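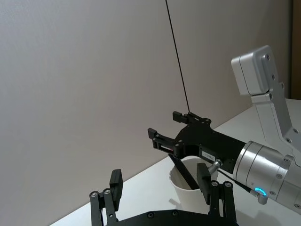
3.2 The cup, the stick and the table

It is easy to pass over a paper cup. Most of us have held so many of them, at train stations and parent evenings and in the corridors of our own departments, that we stopped looking at them long ago, and when we began planning this part of the study we were as guilty of that as anyone. Our first outline gave the cup a single line. It was Veronika Antal who kept bringing us back to it during the early meetings, gently and with a good deal of patience, until we agreed that a study of how people stir a drink ought to say something about what the drink is in.

We therefore begin with the rim. A white paper cup with a rolled rim (Figure 2) offers the hand, and anything resting against it, a rounded edge in place of a cut one, and this small piece of folding does a great deal of work. It stiffens the mouth of the cup, it is kinder to the lip, and it gives a leaning stick somewhere to settle. A flat stick set diagonally in a cup, with its lower end down inside, will usually come to rest with one of its broad faces or one of its narrow edges against the roll, and which of the two it is turned out to matter more than we had guessed. Sticks resting on a broad face tended to stay where they were left. Sticks resting on an edge wandered along the rim whenever the table was nudged, and now and then went all the way over.

The material for this section comes from the canteen at Silterside, where Huia Bolger and Gergely Vida spent a good part of October at a corner table with their notebooks. They recorded 462 drinks being stirred, and were bought more cakes by the kitchen staff than either of them would like us to put in print. For each drink they noted how the stick went in, whether the other hand steadied the cup, and where the stick was when the person walked away. The cups came from Bovetico in cartons of 1000 and were all of one size, a fact we were glad of later, when we tried to compare the morning notes with those made after lunch and found that at least the cups had not changed on us.

Two ways of stirring stood out. In the first, which we call rounding, the stick is held close to upright and its tip travels around the bottom of the cup. In the second, which we call sweeping, it leans on the rim and is drawn back and forth across the middle, so that the roll acts as a kind of resting point for the whole movement. People who swept nearly always put a hand to the cup. People who rounded often did without, especially if the cup was full and heavy enough to stay put by itself. We had not expected the fill level to enter into it at all, and we return to the matter in Section 4.

A word is needed on color, too, for readers who may wish to repeat the work. A black stick against a white cup is very easy to follow by eye, and the pale interior shows the lower part of the stick clearly for as long as nothing has been poured over it. The pale cup on a white tabletop, with a plain light gray wall beyond, is another matter. In Figure 2 the soft shadow to the lower left of the cup helps a good deal in judging where it stands, and Saskia Ruddock, who coded angles for us with great care, came to rely on shadows of this sort when placing the base. On Wednesday mornings, when the canteen put out its wooden sticks, she found the upper ends harder to follow and asked for a second coder. Csenge Pálfi kindly stepped in, and the 7 drinks on which the two could not agree were left out of the angle measurements but kept in the tally of stirring styles.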